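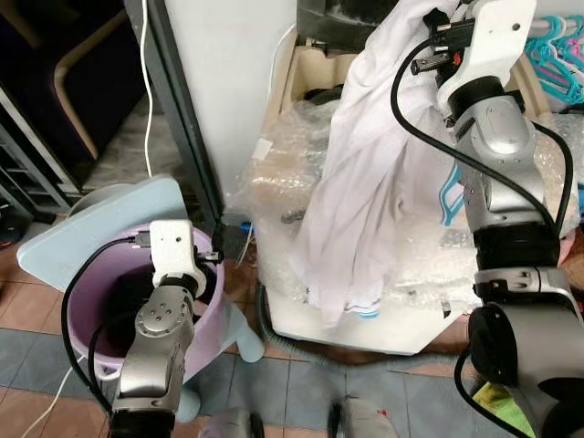
Druvell two-arm laundry helper: my review after the open day

Posted 27 Mar 2026 by Reece Marsden

I should say up front that I'm a dishwasher-and-dryer kind of reviewer, and most of what I write about can be carried home in a box. So when Zaken, the shop that looks after my own washer, sent out a note saying they'd be showing the Druvell at their open day and that regular people were welcome, I signed up before I'd finished my coffee. I'd been hearing about it since February and I wanted to see it with a real shirt in a real laundry corner.

The drive took me 51 minutes (I missed the turn by the Hiebert garden center, as I always do), and when I got there the coffee was on and the demonstration was already going.

What it's like to stand next to

The Druvell has two jointed arms in silver-gray with black rings at the joints, and the grippers sit in white housings at the ends. It's bigger than I had pictured from the brochure. You'd want a decent amount of floor for it, and my own laundry nook, where I have to turn sideways to close the door, would be out of the question.

I did like that they hadn't cleaned everything away for company. There was a hose on the tile, hangers on the rail, bubble wrap all over the place, and a purple bucket next to a little blue plastic stool. My laundry area looks a lot like that on a good week! A bare white table would have told me much less about how the thing copes at home.

The job is simple enough to explain. The bucket holds the clothes, one arm can reach down into it, and the other can hold a garment up where you can get a look at it. I watched for a good long while, longer than I meant to, and I found it oddly restful, a bit like watching somebody else do the ironing.

How it handles clothes

I'll start with the good part. The grip is gentler than I expected. I asked if I could feel a shirt after the robot had been holding it, and the fabric was fine, with no snags and no pulled threads. The fingers themselves are flat and black with squared-off tips, and they open nice and wide, so a bulky item doesn't seem to bother them much.
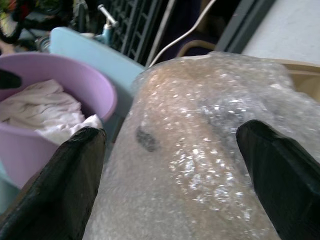 Speed is another story. I timed one shirt, from the first reach to the moment it was let go, and my watch said 183 seconds. I can do a shirt in a fraction of that, and I'm slow. The woman running the demonstration was very good about it and told me the pace is set low when there are visitors in the room, which I can understand, but I can only review what I saw. It also had trouble with a sock. It took two tries to pick it up and then dropped it on the floor, and a small boy beside me laughed so hard he had to be taken outside.

Noise was no trouble at all. We could talk in normal voices the whole time, and my neighbor's old Brustuvard spinner makes more of a racket when it's only thinking about starting.

Things I'd want changed

The cables, first of all. They loop along the outside of the arms, and I kept picturing one of them catching on a bucket rim or a hanger. I'd also like a plainer way to stop it. There is a stop button, but I had to ask where it was, and I'd want to be able to find that in a hurry.

Would I have one at home?

Not this year, I'm afraid. It's too large for my house and too slow for a family's wash, and I still don't have a straight answer on the price. But for someone who has trouble bending down to a basket, I can see the appeal, and I'd happily drive over again to see the next version. I'm giving the Druvell itself three stars out of five. The open day gets all five from me, and if you go, park around back, where there's more shade.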